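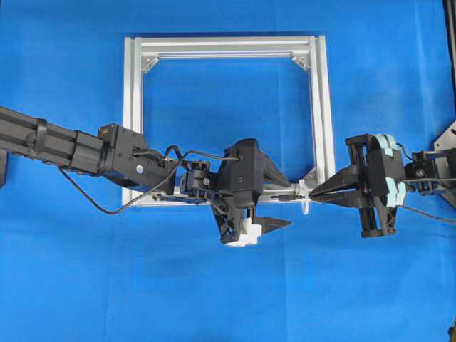

Square is square only if both diagonals agree, one reader in Cuslow wrote after the first note on the shelving order, and the point has been taken up in the revised assembly sheet for the Humden archive. The sheet, dated 27 April 2021, replaces the one issued with the sample parts and changes the order in which the frames are put together.

The job covers 932 frames in slotted aluminum profile, to be used as open supports for map drawers and flat boxes in the lower stacks at Humden. Stüber is supplying the profile cut to length. Zinderau is doing the assembly and will deliver finished frames to the archive for fitting between the existing uprights.

Each frame is made of four lengths joined at the corners with angle brackets. Under the old sheet all brackets were tightened as they went on, starting at the top rail. Trial frames built that way were within tolerance on the outside dimensions but out on the diagonals, in the worst case by 7 mm. A frame that far out will still stand, but the drawer runners bind at the back and the load goes onto one corner.

The revised sheet calls for all brackets to be fitted finger-tight first. The frame is then laid flat, both diagonals are measured from inside corner to inside corner, and the posts are pushed across until the two readings are within 2 mm of each other. Only then are the screws tightened, in opposite corners, and the diagonals are measured a second time. A frame that has moved is loosened and started again. Correcting it by pulling on a tight joint is no longer allowed, as this marks the slot and the bracket nut will not hold in the same place afterward.

Cut ends are the other cause named in the sheet. A burr left by the saw will hold a rail off the post by a small amount, and the bracket then closes the gap unevenly when it is tightened. Ends are to be filed and wiped before assembly. Chips have to be cleared from the grooves too - one chip under a nut is enough to tilt it. Stüber has agreed to deburr the ends at its own plant from the second delivery on. The first delivery will be done by hand at Zinderau.

The readers' letter from Cuslow also asked whether brackets were needed at all, given that end screws through the rail into the core of the post make a neater joint. The sheet answers this in a short appendix. End screws need a drilled access hole in every post, and the hole position fixes the rail height for good. The archive wants to be able to move the lower rail when box sizes change, and a bracket can be slid along the slot with one key. The neater joint was turned down on those grounds. Frames in the public reading area, which will not be altered once fitted, may still be built with end screws if the archive asks for them before the profile is drilled.

A further comment, unsigned, asked about noise. Bare aluminum on a concrete floor carries every knock into the next bay. Rubber feet were tested in April and are now part of the order. They add 3 mm to the standing height, and the post length has been reduced to match, so frames from the sample batch should not be mixed with production frames in the same row. Sample frames are to be marked on the inside of the left post with a strip of yellow tape and kept for the workshop.

Cover strips for the open grooves have been left out of this stage. They keep dust out of the slots, but they have to be removed each time a bracket is moved, and the archive expects to move a good many in the first year. The question will be looked at again when the drawer layout is settled.

Finished frames will be stacked flat for transport with card between them, not hung by one rail. Hanging was tried with the samples and loosened joints in transit. On arrival, the diagonals are to be checked on one frame from each stack. If that frame is out, the whole stack is checked before any of it goes down to the stacks.

The torque setting for the bracket screws is unchanged from the first sheet. So is the rule on thread lock, which is not to be used on any joint that may be moved later. Copies of the old sheet should be destroyed; the two can be told apart by the diagonal table on the back, which the old one does not have.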